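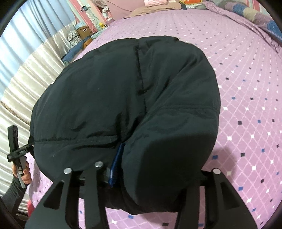 What's the best way to put a puffer jacket away for the warmer months?

Fold it loosely into a fat bundle on a clean bed, sleeves in first, and give it a shelf where nothing will sit on top of it.

So says Areeba Warraich, who has been sorting other people's wardrobes in Morkeck for long enough to have opinions on coat hangers (strong ones, mostly unprintable). We spoke over a pot of tea that went cold while she talked.

"People want to squash them," she told me. "They see all that air and they think, right, I'll get the vacuum bag out. And then come April they pull out a pancake and wonder where their lovely warm coat went!"

She does the folding on the bed because the floor is murder on her knees, and because a dark coat shows up every bit of lint against a coloured sheet – she goes over hers with a damp cloth before it's put away. Pockets get emptied as well. Her best find so far was 68 dollars in coins, in a client's old ski parka.

Does she ever hang them? "Two of mine, yes, the light ones. The big black ones get folded. My mum would have rolled them and tied them up with a dressing gown cord, and I've still got the cord somewhere, it's a horrible colour."

She was off to a linen cupboard in Dovell after that, and took the last biscuit with her.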